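How to work out whether a machine could do one of your chores yet

I get asked this a lot, usually by someone standing over a basket of socks. Can a robot do it? My answer is a little test you can run yourself in an arvo, no gear needed. I've used it on home jobs and on packing jobs at Sastton, and it's saved me a fair bit of arguing!

Step 1. Pick one chore and make it small. "Tidy the laundry" is hopeless. "Pick up a slipper and put it on a shelf" is something you can work with.

Step 2. Do it yourself, slowly, wearing oven mitts. Every spot where you fumble, write it down. Soft things will catch you out first - they fold and slump, and your fingers sort it out before you've even noticed (the mitts take that away).

Step 3. Get your eyes down near your hands and do it again. It's a strange way to see a job, all close-up bits and shiny patches.

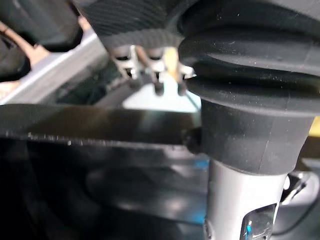 Yolanda Sarmiento reckons step 3 is where most chores fail. She tried it with her dishwasher and couldn't tell a fork from its reflection, and she'd give up feeling for things long before she'd give up seeing them. Fair point, though I'd go the other way for anything made of cloth.

Step 4. Now try it with two hands, one steadying and one doing the work. Plenty of jobs that seem impossible one-handed get a lot easier, especially with big floppy items that want to swing about. 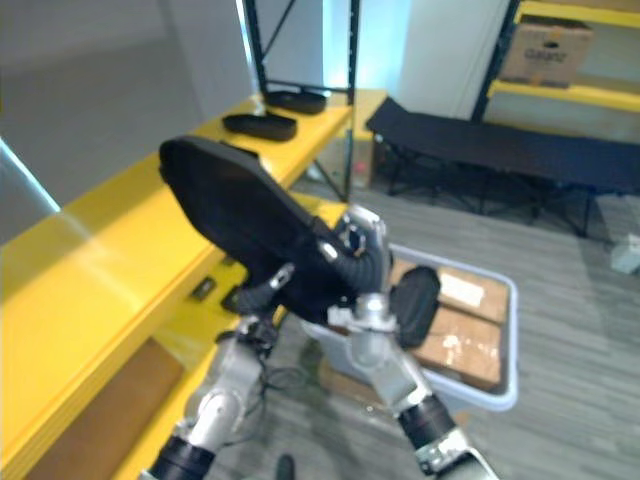 Step 5. Repeat it 100 times in your head with something slightly different each go. Shelf's full, light's off, the dog's in the way. If you'd need a new plan for most of them, mark the chore "not yet".

My own list as of June: moving boxes, yes. Folding towels, slowly. Fitted sheets - not a chance, and I can't do those either.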